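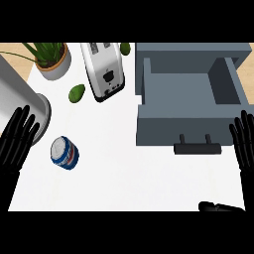 图1 白色台面及厨房用品（渲染图）

Balorthorpe 公寓楼公共厨房改造工程 技术协调会会议纪要

时间：2月21日（星期一）下午
地点：Balorthorpe 东翼一层会议室
主持：Mamta Tomar（业主方工程管理）
出席：Ravindra Tripathi（给排水及暖通设计）、Khang Khương（电气设计）、Manju Prajapati（Rizk 施工项目部）
线上出席：Jhonatan Nina（Tranisgate 运行维护组）
记录：Manju Prajapati
文件状态：已经各方核对，按正式版分发

一、上次纪要的确认与遗留事项

上次纪要中“排水立管改线”一节，Ravindra Tripathi 提出文字更正：原文写作“立管移位”，应为“立管保留原位，仅横支管改线”。其余内容无异议，更正后确认。

遗留事项逐项核对如下。

1. 现状管线复测。已完成。复测成果与竣工图在北侧管井处不一致，竣工图标注的冷水支管实际走吊顶内，未走地面垫层。设计方已按复测成果修改底图，旧底图作废，各专业不得继续引用。

2. 住户通知。已由业主方张贴。通知中未写明停水时段，待本次会议确定施工顺序后补发。

3. 隔油器选型。未关闭，见本纪要第三节。

4. 吊顶检修口位置。未关闭。电气与暖通两个专业提交的检修口图不在同一底图上，无法叠合。Khang Khương 负责在新底图上重绘电气部分，交 Ravindra Tripathi 合并。

5. 资产编码。运行维护组要求所有新装设备在 Wulutis 系统内建档后方可验收。施工方询问编码由谁编制，业主方答复由运行维护组编制，施工方填报设备铭牌信息。此项转入第八节。

二、通风与排烟

Ravindra Tripathi 汇报了风量计算的修改情况。原方案按各厨房独立排风设计，每间设一台管道风机，由室内开关控制。复测后发现西侧竖井内有一根废弃的通风管未拆除，占用截面，独立排风管无法全部穿过。修改后的方案改为同一竖井内合用一根主风管，屋面设变频风机，各厨房支管设电动风阀和止回阀。

Jhonatan Nina 询问合用主管后，低楼层开启、高楼层关闭时是否会发生倒灌。Ravindra Tripathi 答复，支管止回阀用于防止停机工况下的倒灌，运行工况下主管保持负压，由静压传感器控制风机转速。静压测点位置目前设在屋面风机入口前，运行维护组认为该位置受风机入口涡流影响，读数不稳定，要求移至最上一层支管接入点以下的直管段。设计方同意修改。

Jhonatan Nina 补充，Tranisgate 曾采用类似系统，止回阀阀片积油后不能完全关闭，清洗时需要拆除整段支管。会议要求本项目止回阀两侧均设法兰连接，并在阀体正下方留检修口。检修口净尺寸以阀体可整体取出为准，由 Ravindra Tripathi 在图上标注。

废弃通风管的拆除：Manju Prajapati 说明该管外包保温材料成分不明，拆除前需取样送检。会议同意先取样，检测结果出具之前竖井内不得进行任何切割、打磨作业。取样由施工方委托，报告抄送全体。

关于补风，原设计利用走廊门下缝隙自然补风。Khang Khương 指出，厨房门为防火门，门下缝隙受产品认证限制，不能现场切割加大。补风改由外墙设置可关闭式进风口解决。进风口与燃气设备无关，本楼厨房全部采用电加热设备，不引入燃气。进风口的防虫网须可从室内侧拆卸。

油烟过滤器采用可拆洗金属滤网。清洗周期不写入设计说明，由运行维护组根据试运行期间的实测压差确定，压差测孔由设计方预留。

三、给排水

（一）隔油器

设计方提交了地上式和地埋式两种布置。地埋式需开挖后院地坪，与现有电缆排管交叉；地上式可放在底层设备间，但设备间净高不足，上盖开启受梁底限制。

讨论中，Jhonatan Nina 主张采用地上式，理由为清掏作业可在室内完成，液位与油层厚度便于接入监测。Manju Prajapati 指出设备间门洞宽度小于隔油器箱体宽度，整机无法进场，需要拆除门框及一侧墙垛，墙垛是否承重尚未核实。

会议倾向于地上式，但不作最终决定。Manju Prajapati 负责核实墙垛构造，Ravindra Tripathi 向厂家索取分体运输、现场组装的技术条件。若墙垛为承重构件且厂家不提供分体产品，则恢复地埋式方案，由设计方提交电缆排管避让图。

（二）横支管坡度

改线后东侧横支管长度增加，在既有垫层厚度内不能满足原设计坡度。设计方提出两种处理：局部抬高地面，或将洗涤池移近立管。局部抬高会在厨房门口形成高差，影响无障碍通行，予以否决。采用移动洗涤池的做法，台面开孔位置相应调整，备餐区长度缩短。业主方接受备餐区缩短，要求更新后的平面图送住户代表阅知。

横支管每个转弯处设清扫口，清扫口不得被固定柜体遮挡。柜体背板与清扫口对应处做成可拆式，固定件采用普通十字螺钉，不使用专用工具紧固件。

（三）热水

热水循环管路的平衡阀由手动改为自力式恒温平衡阀。Ravindra Tripathi 说明，原系统末端回水温度长期偏低，手动阀虽经调试，但住户更换龙头后流量分配发生变化，需要反复调整。自力式阀门须带高温消毒旁通功能，以保证系统升温消毒时末端能够达到设定温度。

恒温混水阀设于每间厨房洗涤池下方，混水阀上游设过滤器和截止阀。混水阀至龙头之间的管段应尽可能短，图中现有绕行取消。

停用超过5天的支管，在恢复使用前应冲洗，冲洗记录录入 Wulutis。施工期间的临时停用管段同样执行，由施工方负责冲洗并签字。

（四）试压

管道试压分段进行，隐蔽前须由业主方到场见证。试压记录应附压力表检定证书复印件。上一标段出现过压力表检定过期的情况，相应管段已重新试压，本标段不接受事后补证。

四、电气

Khang Khương 汇报负荷计算。灶具全部为感应式，同时使用系数的取值是争议点。设计方按常规集中厨房取值，运行维护组依据 Tranisgate 的电表记录认为晚间时段的同时使用率高于该值。会议要求设计方采用实测记录复核，复核期间配电箱订货暂停，电缆桥架不受影响，可继续安装。

Jhonatan Nina 将提供分时记录。记录中有一段因采集器离线造成的缺失，提供时应注明缺失时段，不得以插值数据补齐。

插座布置：台面以上插座距洗涤池边缘的水平距离按修改后的洗涤池位置重新核对。原图中有两处插座因洗涤池移位而落入限制范围，改至柜体端部侧墙。冰箱插座单独成回路，不经厨房总切断开关控制。灶具回路设集中切断按钮，按钮位于厨房出口内侧，安装高度应兼顾轮椅使用者。

剩余电流保护：每间厨房插座回路分别设置保护装置，不采用多间合用。运行维护组反映合用装置动作后难以定位故障回路，现场排查时间长。

照明：台面照明与顶部照明分开控制。台面照明灯具采用带透光罩的线形灯，罩体可擦洗，驱动电源置于吊顶检修口可及范围。顶部照明由人体感应控制，延时时间现场可调。Manju Prajapati 询问感应器是否受排风口气流影响，Khang Khương 答复所选感应器不宜正对送排风口安装，位置以合并后的综合吊顶图为准。

既有照明回路中仍有部分导线无标识。施工方在切改前应逐回路校线，校线表经电气设计方签认后方可断电。

五、台面、柜体与墙地面

台面材料经比较，保留两种候选：人造石台面与不锈钢台面。人造石接缝可打磨修补，耐热性能低于不锈钢，灶具周边须设隔热条；不锈钢台面耐热、易清洁，表面划痕不可修复，且空腔部位需填充以控制敲击声。运行维护组倾向于不锈钢，业主方从住户反馈考虑倾向于人造石。

决定先做样板间，样板间设在207室，洗涤区采用不锈钢，备餐区采用人造石，两种材料交接处做法由施工方提出深化图。样板间试用期满后由业主方汇总意见，再行定案。试用期内的损坏情况如实记录，不作修补。

柜体底部设可调支脚，踢脚板用卡扣固定。柜体不得直接落地。靠墙柜体与墙面之间留管线空间，顶部用同材质盖板封闭。

墙面瓷砖铺贴高度延伸至吊顶以上，避免吊顶处出现未处理的墙面收口。灶具后方墙面不设砖缝通长竖缝，排砖图由施工方提交。

地面防滑等级按潮湿区域要求选取，地砖样品须附检测报告。门口处防水层应向走廊侧延伸，延伸长度按设计详图。闭水试验时临时挡水设施不得损伤走廊既有地面。

六、防火与疏散

穿越防火分隔的风管、电缆桥架和管道均须封堵。封堵材料应有对应构造的检测依据，禁止以同类产品报告代替。施工方提交的封堵清单中，塑料排水管穿楼板处未列阻火圈，须补列。

防火阀动作信号接入既有消防报警主机。Khang Khương 指出主机剩余地址数量需现场核实，如不足则增设回路板。主机厂家停产情况由业主方询问维保单位。

厨房内设感温探测器，不设感烟探测器；走廊感烟探测器与厨房门的距离维持现状。施工期间如需临时屏蔽探测器，应逐日申请、逐日恢复，不得跨夜屏蔽。当日收工前由施工方通知值班室，并在值班簿上登记恢复时间。

施工材料不得堆放在疏散走廊。Manju Prajapati 报告目前底层有部分瓷砖临时存放在楼梯间门外，会后即行转移。

七、施工顺序与住户影响

施工方提交的进度计划按楼层自上而下推进。Ravindra Tripathi 提出排水横支管在下层吊顶内安装，上层施工时下层厨房也须停用，原计划未考虑这一点。进度计划应按“上层厨房与其正下方厨房为一组”重新编排。

全部改造分3个阶段实施。第一阶段为样板间及底层设备间，第二阶段为东翼，第三阶段为西翼。第三阶段的开始以竖井内废弃风管拆除完毕为前提。业主方要求主要噪声作业在7月集中进行，届时多数住户离楼。瓷砖切割设在室外，切割区设围挡和湿法降尘。

本工程涉及公共厨房18间。任一时段内，每个楼层至少保留一间可用厨房。无法满足时，由业主方在首层活动室设置临时备餐点，临时备餐点的供电从独立回路引接，不得由走廊插座拖线供电。

停水通知应写明楼层、系统（冷水或热水）和起止时间，提前张贴，并同步发送给运行维护组。计划外停水应在发生后即时通知，事后补填事件单。

物料运输使用北侧电梯，轿厢内做防护。电梯单次装载重量以轿厢铭牌为准，瓷砖、石材应分批运送。住户使用电梯优先，运输时段另行商定。

八、资料与移交

Wulutis 建档字段由 Jhonatan Nina 提供模板。必填字段包括设备位置、型号、序列号、上级系统、检修口编号及备件清单。检修口编号须与综合吊顶图一致，现场以不脱落标签标示。

施工方询问软管、阀门等小件是否逐件建档。会议明确，混水阀、平衡阀、止回阀、电动风阀逐件建档；普通截止阀以阀门表形式成批登记；软管只记录安装批次和更换期限。

竣工图以复测底图为基础绘制，应反映实际走向。隐蔽部位附施工照片，照片中应可辨认定位参照物，照片文件名与图纸轴线编号对应。以现场手绘草图代替竣工图的做法不予接受。

操作说明分为两份。一份供运行维护人员使用，含系统原理、控制逻辑、设定值和故障处理；另一份张贴于厨房内，只写灶具切断按钮位置、排风开关、报修方式。张贴版由业主方统一排版，施工方提供内容。

调试记录应包括风量、静压、热水末端温度、回路绝缘电阻及剩余电流保护动作值。调试所用仪器的检定状态与试压用表同样管理。

九、变更与费用

下列内容按设计变更处理：主风管合用及屋面变频风机、外墙进风口、自力式平衡阀、厨房出口切断按钮。洗涤池移位引起的台面调整，设计方认为属深化范围，施工方认为属变更。业主方要求双方分别提交书面依据，在下次会议之前完成。

废弃风管拆除未列入原合同工程量。施工方报价应分列取样检测、常规拆除和特殊防护拆除，待检测结果出具后选用其中适用的一项。在业主方书面确认之前不得进场拆除。

样板间中两种台面的费用由暂列金额支付，定案后不采用的部分不计入结算单价。

十、待办事项

Ravindra Tripathi：静压测点移位；止回阀法兰及检修口标注；隔油器分体条件；洗涤池移位后的平面图；综合吊顶图合并。

Khang Khương：新底图上的电气检修口；负荷复核；插座位置核对；消防主机地址核实。

Manju Prajapati：保温材料取样送检；设备间墙垛核实；进度计划重编；补列阻火圈；台面交接深化图；排砖图；楼梯间外瓷砖转移。

Jhonatan Nina：Tranisgate 分时用电记录；Wulutis 建档模板；编码规则。

Mamta Tomar：补发停水通知；询问消防主机维保单位；平面图送住户代表阅知；与施工方商定电梯运输时段。

十一、其他

Khang Khương 提出，图纸版本号目前由各专业自行编排，收件方难以判断先后。自本次会议起，图纸版本统一由业主方登记，未登记的图纸不得用于施工。现场张贴的旧版图纸由施工方回收。

Jhonatan Nina 请求将屋面风机的隔振详图单独提供，屋面防水保修单位需要审阅基座做法。设计方同意，随主风管变更图一并发出。

下次会议在负荷复核和墙垛核实结果提交后召开，由 Mamta Tomar 另发通知，地点不变。

分发：全体出席人员，Rizk 施工项目部资料室，Balorthorpe 物业值班室。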